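Section 4: Laying Out the Mat and the Small Parts

Read this section before opening the bag of fittings. If you have opened the bag of fittings, read it anyway, and sweep later.

The Toka shelf kit comes from Berine with its uprights and shelves in one carton and everything small in a single bag. The bag is tough and sealed along the top, and it opens all at once. Most of the letters we receive at the Stuscombe office concern what happened next.

What you will need

The green work mat
The metal clips with ring handles
A large white sheet, paper or cloth, ironed if you must
The bag of fittings
A tray or old baking tin for anything you can't identify
A torch
The parts list (inside the back cover, where we put it so that you would have to look at everything else first)

4.1 Choosing the spot

1. Pick a piece of floor that is flat, dry and out of the way of doors. A hallway meets none of these conditions, and is where most people begin.

2. If you already have a metal shelving unit standing, you may work in front of it and use the floor beneath its lowest shelf for the small parts. Feet seldom go there. Vacuum first.

3. Put the light on. Daylight from one side is pleasant but throws long shadows, and a flat bracket in a shadow looks very much like floor.

Note: Carpet is allowed. We would only point out that a deep pile has never given back a washer of its own free will.

4.2 Fixing the mat

4. Unroll the green mat with its marked side up. Leave it for 19 minutes to flatten. You can press on the corners during this time if it makes you feel useful.

5. Clip the edges. Put one clip at the middle of the far edge, where the mat likes to lift, and the others towards the left and right. Slide the jaws on fully and stand the ring upright, so you have something to pull when you come to take it off.

6. Push the mat with the flat of your hand. If it slides, start again from step 5. If you slide, consider different socks.

Caution: The clips are sprung and quite sincere about it. Keep fingertips behind the jaws.

The mat will pick up scuffs and pale marks, and these do no harm. Customers sometimes ask whether the yellow squares on it have to be filled. They don't. Use them as parking places for whatever part you are working on, or leave them bare.

4.3 Spreading the sheet

7. Lay the white sheet flat on the floor beyond the mat. White is best, as the fittings are silver and a few of the odds and ends are black. A patterned tablecloth will hide the lot of them, with roses.

8. Smooth out any folds. Small parts gather in folds and form settlements.

9. Keep the sheet off the mat. The mat is for the part in hand and the sheet is for the parts waiting their turn. We have seen the two jobs combined and have the returns paperwork to show for it.

4.4 Laying out the parts

10. Cut the bag along the top with scissors, low down and close to the sheet. Do not tear it. Tóth pattern bags in particular are stronger than your patience up to the moment they aren't.

11. Take the perforated strips out first. They are the longest things in the bag and they bring passengers. Put them to the left, leaving space between them so that their tabs can't catch.

12. Put brackets and clip parts towards the back. You will want them last.

13. Anything very small goes near the centre of the sheet, well inside the edges, by itself. It will look lonely. Resist the urge to group it with something larger for company.

14. Anything you can't find on the parts list goes in the baking tin. Do not throw it away. Do not fit it either.

Bring one part at a time from sheet to mat, and look at it there before doing anything to it.

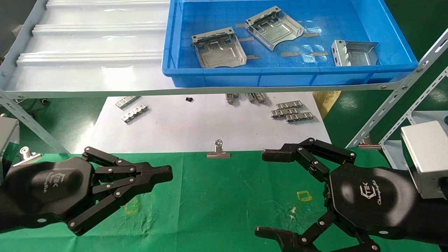
A customer wrote to us in November to say that she had given up on the sheet altogether and now uses egg boxes, that her husband finds this ridiculous, and that she has lost nothing while he has lost a bracket and an argument. Could we not, she asked, simply supply the kit in compartments?

We put this to Berine. The reply was that compartments are under consideration, as they have been for several editions of this manual. Egg boxes are therefore permitted for brackets and loose clips. The strips won't fit, and bending them to make them fit will void the guarantee as well as the strip.

4.5 Checking before you build

15. Go along the sheet with the parts list and tick off each kind. Use a pencil. People who use a pen are very confident and then very cross.

16. Look at the tabs on each strip. They should stand in a tidy row, all leaning the same way. A single tab that leans can be eased back by hand, once. A tab that has been eased back twice will come off and be the next thing you are looking for.

17. Run a thumb along the flat of each stamped part, never along the edge. A rough patch can be taken off with a fine file.

Caution: Stamped metal edges are sharper than they look. If you bleed on the sheet you will at least be able to see where.

18. If something is missing, look in the corners of the bag, then under the mat, then in your turn-ups. Only then order a replacement, quoting part bag 1,939 and the name of the missing part as printed. "The bendy one" will delay matters.

4.6 Stopping partway through

You will be called away. It may be tea, or the telephone, or a Friday evening with better things in it.

a) Return the part on the mat to its place on the sheet.
b) Fold the sheet inwards from 2 sides only, loosely, and leave it where it lies. Gathering it up by the corners like a pudding undoes the whole of 4.4.
c) Leave the mat clipped. It has only just settled.
d) Tell the household. A folded white sheet on the floor looks like washing, and someone tidy will deal with it.

Note: Cats regard the sheet as theirs from the moment it touches the floor. We have no procedure for this. Shut the door.

4.7 Clearing up

Keep the mat out until the shelves are up, level and loaded, then take the clips off by their rings and roll the mat with the marked side outwards. Shake the sheet over the bath with the plug in. Store the clips on the rolled mat, where they will keep it shut, and put the contents of the baking tin into an envelope marked Toka, spares. You will come across this envelope in several years' time and wonder what Toka was.

Assembly of the uprights begins in Section 5. Have the mallet ready, and somebody to hold the other end.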